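Can any machine clear the junk off a bed yet?

Posted 26/09/2024 in Home Gadgets

Ghazal Ebrahimi
So I keep seeing clips of robots folding towels and I want to know if anything out there can do MY chore, which is picking wrappers and little boxes off a bed before I can sleep in it. I've had a Rastik floor vacuum since July and I love it, but it stops at the floor! Same kind of mess here:

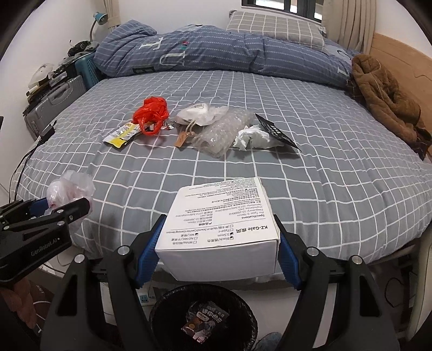
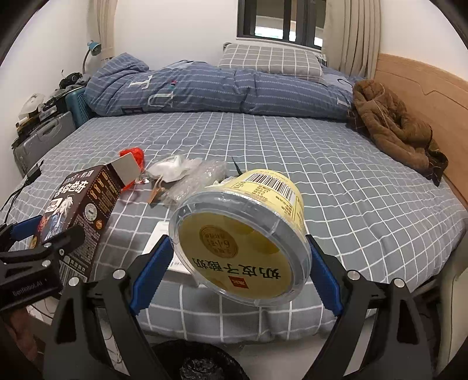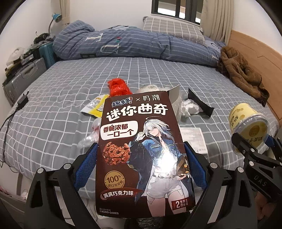
My budget is $333, and I know that's tiny, but a friend swears the Olell arm kit can sort trash from stuff you keep. Can it really? Boxes I can believe. The crumpled red bag on the sheet is what I'd worry about, plus the clear plastic one, because how does it know what's garbage and what still has something in it? I'd be happy if it only did the wrappers.

olell_owner32
I have the kit. It'll pick up a stiff box if you set the box down flat and nothing is touching it. Thin plastic, forget it, mine pushed a chip bag across the desk for 8 minutes and then shut itself off. Sorting is a separate add-on and I never got it going.

tapedispenser
no. get a trash can

Bensaid_Mo
I pack orders at a small shop and we tried a Lonberg arm on the bench for 3 weeks. Cartons were fine, bubble wrap was a nightmare (it kept grabbing two pieces), and a soft mattress would be worse than our bench. For your money I'd wait. Keep the vacuum, and maybe ask again next July?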